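Can a robot do my dishes yet? I asked someone who'd know
March 19, 2019

I've been promising a piece on chore robots ever since my own dishwasher died in February, and every time I sat down to write it I realized I was just going to complain about scrubbing pans. So I did the sensible thing and found a person who spends the whole working day trying to get a machine to do kitchen jobs. She's an engineer at Jondell, a small outfit in Vundasmont that writes software for household arms, and she agreed to talk as long as I left her name out of it. (Her mother reads everything online and will call.)

We met in the Jondell break room, which has the messiest sink I've ever seen in a workplace. I pointed this out. She laughed and said, "Yes, and you'd think one of us would have fixed that by now, wouldn't you?"

I started with the question everybody wants me to ask: can I buy one yet? Something that'll clear the table and put the pans away?

"No," she said. "Next question!"

I asked her to be a little more generous than that.

"Okay, you can buy things that do one chore. Vacuums are good. Mowers are pretty good. But a thing with arms that walks into your kitchen, which it's never seen before, and just gets on with it? I wouldn't put my own money down. I'd be surprised if you could leave one alone with a sink of dishes for 10 minutes." 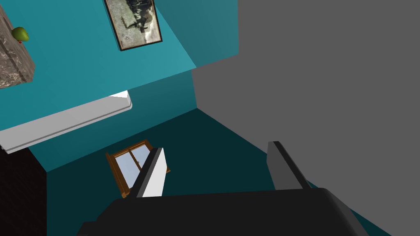
Most of her work, I learned, happens in simulation. Jondell's project is called Prindix, and it's basically a set of pretend kitchens where a pretend robot can drop as many pretend plates as it likes. I loved this idea immediately. She told me they build the rooms from simple shapes and plain colors, then add the bits of clutter a real home would have, like an apple left at the edge of a marble slab or a picture on the wall. The apple got me. I asked whether anyone had to sit there deciding where the fruit goes, and she said that yes, people have opinions about the fruit.

"The nice thing is you can run the same job 200 times before lunch," she said. "Nothing breaks and you don't have to mop. The bad thing is that the pretend kitchen is always a bit too polite. Real drawers stick. Real sponges are disgusting. Your real counter has a puddle on it and a phone charger and somebody's mail."

I said that was a very accurate description of my counter and asked if she'd been to my house.

So what's the hard part? I'd assumed it was the grabbing. I've seen enough videos of robots crushing paper cups to have a picture in my head. She said grabbing is hard, sure, but it wasn't what kept her up at night.

"It's everything before the grab. Where am I, what am I looking at, which of these things did the person want me to move, can I get my arm over there without sweeping everything else onto the floor. You do all that without noticing. You walk into a kitchen and you're already reaching for the right pot while you're talking to somebody about their vacation."
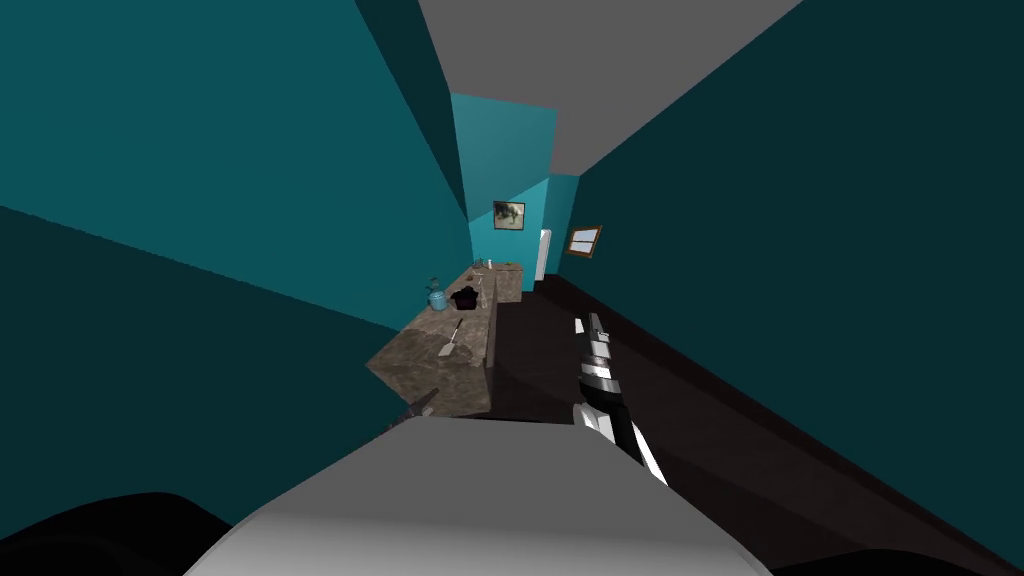

She got pretty animated about counters at this point. A counter is the worst place in the house, according to her, and she'd take a warehouse shelf over one any day. On a warehouse shelf, things mostly stay in their slots. On a counter, the handles point every which way and the flat stuff is the real nightmare, because two fingers don't have much to get under. "Try picking up a spatula with a pair of tongs," she told me. "Now do it while looking through a paper towel tube." (I went home and tried it. I got it on try number 7, and I bent the tongs.)

I asked why the hands are so simple, then. Why only two fingers? I have ten and I still drop things.

"That's kind of the point, you have ten and you still drop things," she said. "Two is easier to control and easier to repair. You can do a surprising amount with two if you come in from a good angle. We argue about it all the time here. I'm on the two-finger side. Ask me again next year."

She's also a big believer in letting the robot see from the hand itself, as well as from higher up on the body. I hadn't thought about this at all. When you look out from the hand, the whole room leans and swings as the wrist turns, and a window that was upright a moment ago is on a slant. People find it makes them a bit seasick. The software has to be fine with it.
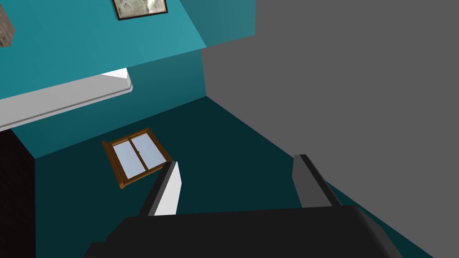 View past the open fingers in one of the simulated rooms, window to the left.

"New hires always tilt their heads at the monitor," she said. "I did it for weeks. I went home with a stiff neck and my husband asked if I'd been painting ceilings."

We moved on to shop floors, which I'd figured would be way ahead of homes. She thinks they are and they aren't. Before Jondell she worked at Awan, a packing company across town, where 26 arms did nothing but lift cartons from one belt to another. They were terrific at it. They were also bolted down, fenced in and useless the day the carton supplier changed the flaps.

"Everybody stood there watching these expensive arms poke at cardboard," she said. "Then a guy came over and folded the flap back with his thumb. I think about that thumb a lot." 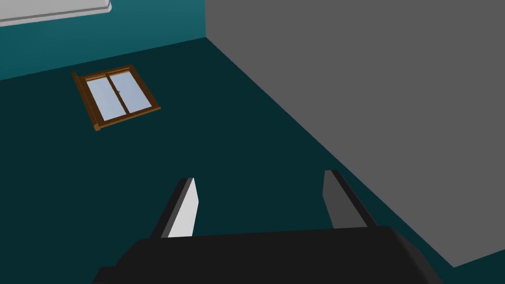 That story is a pretty good picture of how she sees the whole field. If you can set up the job so it never changes, a machine will probably beat you at it. If the job changes a little every time (and what chore doesn't?) you still want a person close by. She'd like to see the first useful home robots sold as slow helpers that stop and ask when they're stuck, and she wouldn't mind a bit if one took all afternoon to empty a dishwasher while she was out.

I asked which chore she'd hand over first if she could pick. I expected dishes, given the sink behind her.

"Laundry," she said right away. "Folding. Fitted sheets! I've got a doctorate and I roll mine up in a ball."

And the last one, I wondered? Was there anything she'd want to keep for herself?

She had to think about that. She likes chopping onions, weirdly, and she likes wiping down the stove at night when the house is quiet. Then she checked the time, picked up her mug, looked at the sink for a second and put the mug in it with all the others.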